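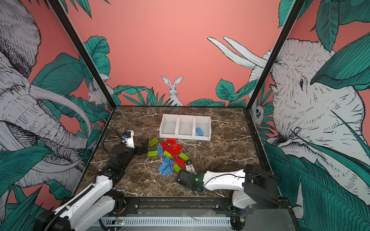 Sorting building bricks by color, one small pile at a time

Posted Tuesday, June 16, 2020 by the Stimatness blog
Filed under: Toys & Playroom, Getting Organized

I put off sorting our bricks for years. We had one giant tub (a hand-me-down from the Escobar Street rummage sale, 36 quarts of pure chaos) and finding one red piece meant dumping the whole thing out. So in May I finally tackled it, and it went way faster than I expected!

What you need: a bin with three compartments and a hard surface. I like a smooth countertop for this – on carpet the little ones just vanish.

Step 1. Scoop out a small pile. A dozen or so pieces is plenty. I tried dumping 120 at once and gave up after 11 minutes.

Step 2. Give each color a compartment. Ours go green, red, blue from left to right. Drop one brick in each spot you haven't started yet so you don't forget which is which. If one color is taking over your collection, give it the biggest compartment.

Step 3. Pick one color and clear it out of the pile before you start the next. Odd shapes like arches go in with their color too. I used to set them aside as "specials" and ended up with a whole second mess.

Step 4. Don't stack neatly. Toss them in! Flat plates, long bricks, whatever, they can lie any way they want.

Step 5. Check the counter in front and off to the sides for strays, then scoop out the next pile.
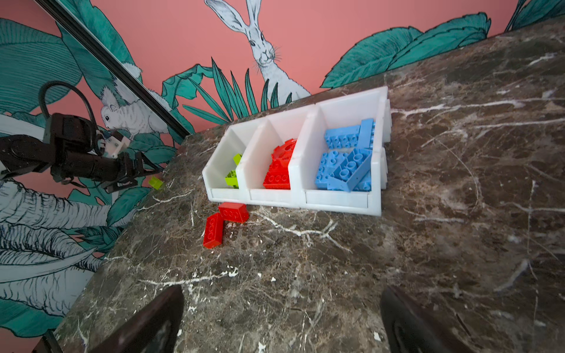
Green, red and blue in their own spots, with a few strays still to go.

My whole tub took some 2 hours, spread over a weekend. If you have more than three colors, get a second bin and keep going with yellow and white. I'm on yellow now and I've already run out of room, so back to the store I go.

We use cookies to make this site work better for you. By continuing to browse you accept our cookie policy.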